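ok so people keep asking what it's like now that the arms are in at work. thread, typing this on break

I do table resets at Jellov. mugs, plates, lids, trays, everything goes back to its spot before the next group. 13 years of my life in kitchens and dish rooms. my wrists can confirm

in March they put in two arms on the reset station. Wálter Agudelo from upstairs gave us a talk, had slides. "nobody's hours are changing." ok

hours didn't change. the job did. I used to move all shift, now it's a lot of standing and watching and then 5 minutes of fast hands when one of them stops

and they stop for dumb stuff. plate leaning a little wrong in the rack. sun coming in across the tray in the morning, we had to beg for a blind – still no blind

Consuelo Grajales is the best at it. she can tell from the sound when a grip is gonna slip, walks over before the light even goes red. does that show up anywhere in her pay?? no

Gilberto asked for it to be a real title, like arm lead or whatever. Wálter said he'd "circle back". that was almost 30 shifts ago

good part, to be fair: my wrists. I'm not lifting stacks all day. I sleep better. Dayana Condori came back from her shoulder thing and could work a full shift teh first week, before that no way

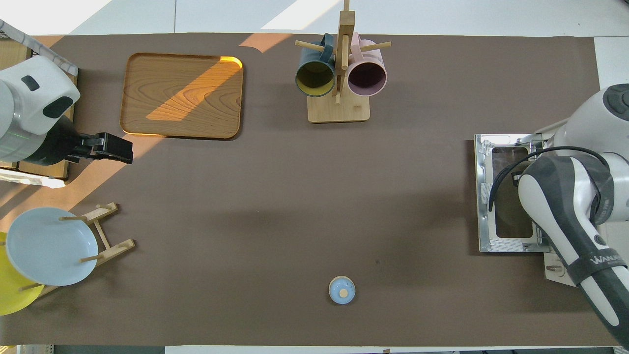
bad part is the quiet. we used to be four people around one table talking trash the whole time. now its one person per station and you eat lunch with whoever's on your slot

also the screen. it says 93 percent handled and everybody upstairs loves that number. the rest of it is us, and the rest of it is the hard ones

not against them. I just want the training on paper and the pay to match it. and someone to talk to

break's over, more tonite maybe

Comments

Consuelo Cuervo: same at Drusley, they took our stools away too bc "monitoring is a standing role"

tello_g: still waiting on that circle back lol

Dayana Condori: shoulder says hi. miss the old table tho

Recent posts
– bus was late again, a rant
– what I pack for a double
– Tukura gloves vs the cheap ones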